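Havetti open day - quick notes before I forget it all

Went over to the Havetti wallpaper works in September, got there at 9, already a line at the gate. No parking left so I walked up from the river. Free coffee though, and decent.

Tour starts in the print hall. Loud! They run the old surface press for the heavy papers and you stand behind a yellow line while the rolls go through. Smells like wet chalk and glue. Our guide was Rosalba Grasso, 4 decades of family in the trade and talks fast, which suited me. She said brown grounds are the hard ones - the color has to go on first and dry flat, any streak shows up under the pale flowers later. Big florals on dark are what people order now. Five years ago it was all gray stripes.

After that the rooms where you see the papers up on real walls. I liked the dark tropical one best by a mile.
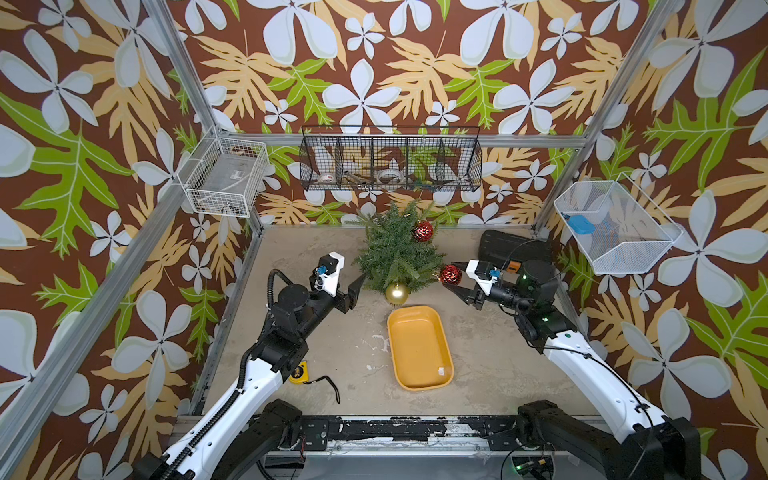 White flowers and lime-green leaves on chocolate brown, on all three walls.

Asked about the match on a pattern that large. You lose a lot of paper at the corners, no way round it. Rosalba's advice was to start in the middle of the wall you look at most and let the bad join land behind a door. Wish I'd known that before I did my hallway.

Next the color kitchen. Shelves of pots, everything weighed out by hand, recipes in ring binders. Number 777 is a mustard they've mixed since the begining and it still sells. The woman doing the mixing let a couple of us stir. Got some on my sleeve.

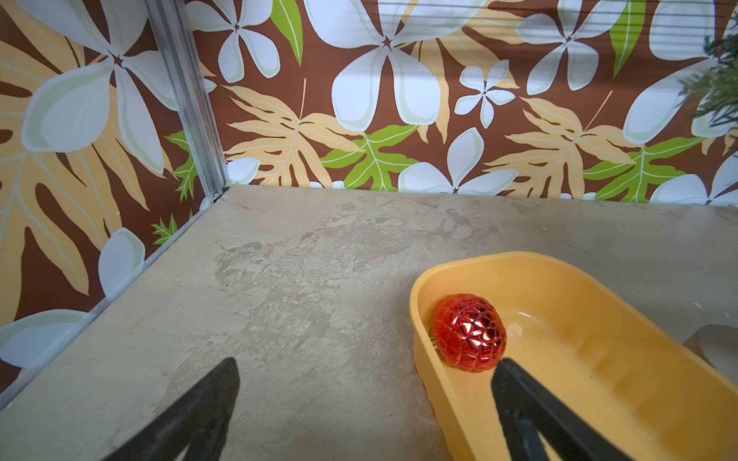

It washed out, mostly. Then a talk by Védís Lykkegaard, who draws most of the botanicals. Best part of the day for me. She draws leaves full size with a brush, then cuts them up and shuffles them on the floor until the repeat stops looking like a repeat. Somebody asked how long one takes and she just laughed. She had proofs of a new one called Ratanaporn, all vines, not out yet. Want it.

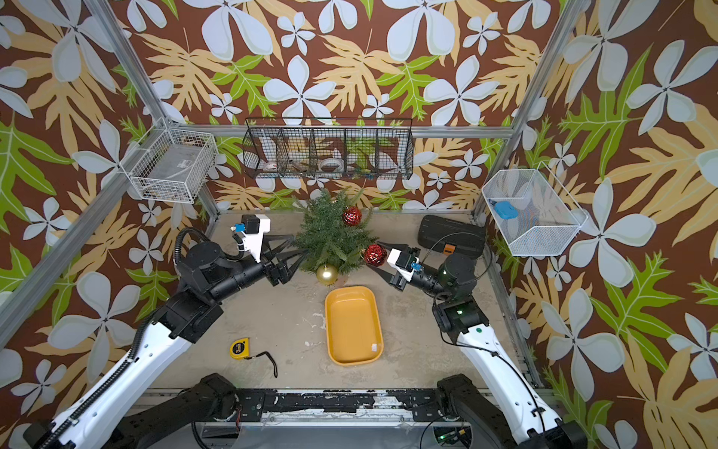
Same sort of paper with a small green tree in front, red and gold ornaments on it.

Shop at the end. Offcuts sold by the bag, I bought 3, will line drawers with them. Full rolls are not cheap, even the seconds. Cafe had run out of soup by one so eat early or bring a sandwhich. Last tour goes at 4 and the line for it was long when I left.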